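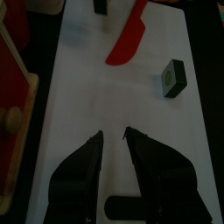
Sharpening a paring knife on a two-sided stone

I rewrote my sharpening routine in July after getting tired of edges that felt fine on day one and went dull by the end of the week. The old routine was borrowed from three different books that disagreed with each other. The new one is shorter and I have kept to it long enough to write it down.

The stone is a Josto combination block, coarse on one face and fine on the other. It is a splash-and-go stone, so it gets wet under the tap and then rewetted when the surface stops looking shiny. Soaking it overnight did nothing useful in my tests and left a ring on the shelf. It sits on a damp dish towel folded once. A towel folded more than that compresses unevenly and the stone rocks.

Angle is where most of the variation comes from. For a small kitchen knife I use 15 degrees per side. The easy way to set it is to work out the height of the spine above the stone: multiply the width of the blade by the sine of the angle. A blade 20 mm wide at 15 degrees gives a spine height of 5.2 mm. I cut a wedge to that height from scrap maple and check against it at the start of each side. I don't leave the wedge under the knife while sharpening. It drags, and it collects grit.

The coarse side comes first. Black marker along the bevel on both sides, then a few light strokes, then look at where the ink has gone. If it is gone only at the shoulder, the spine is too low. If it is gone only at the very edge, the spine is too high. Adjust, reapply the marker, repeat. Once the ink comes off evenly I work one side until there is a burr along the full length, heel to tip. The tip is usually the last place to raise one. Lifting the handle slightly through the curve keeps the bevel in contact with the stone there, and it took me a long time to stop lifting too much.

Then the other side, same process, until the burr flips back.

Pressure on the coarse side is moderate. I measured mine by pressing on a kitchen scale with the same two fingers and aiming for 500 grams. Radwa Nasr, who taught the evening class where I learned most of this, uses a good deal more and gets there faster, but she also has better control over the angle. On the fine side I drop to whatever the weight of the knife and a resting finger gives me.

Deburring used to be my weak step. I was going straight from the fine stone to a strop and leaving a wire edge that felt very sharp, cut paper nicely, and folded over on the first onion. Now I alternate single edge-leading strokes on the fine side, with very little pressure, and check both sides with a cotton swab after every few passes. If fibers catch, the burr is still there. Only when the swab runs clean on both sides does the knife go to the strop, which is a strip of plain leather glued to a board. No compound. Five strokes per side is plenty.

Steel matters less than I expected. I have two paring knives in regular use. The Kettani is a softer stainless, raises a burr quickly and holds on to it stubbornly. The Bridberg is harder, slower on the coarse side, and the burr comes away almost on its own. The finished edges are hard to tell apart on a tomato. The Bridberg keeps its edge longer on a wooden board, and I have not compared them on plastic.

Flattening: the coarse face dishes in the middle sooner than the fine one. I draw a pencil grid on it and rub it against a diamond plate under running water until the grid is gone. If the lines in the center stay put while the ends disappear, keep going. I used to put this off, and several of my uneven bevels from last year were probably the stone's fault.

Iman Ghoneim asked in the comments on the last post whether serrated knives can be done on the same stone. The flat side can be, lightly, to take off a burr. The scallops need a tapered rod that matches their radius. I own a Prirska rod for this and have used it on a bread knife exactly once, so I will hold off on giving advice until I have done a few more.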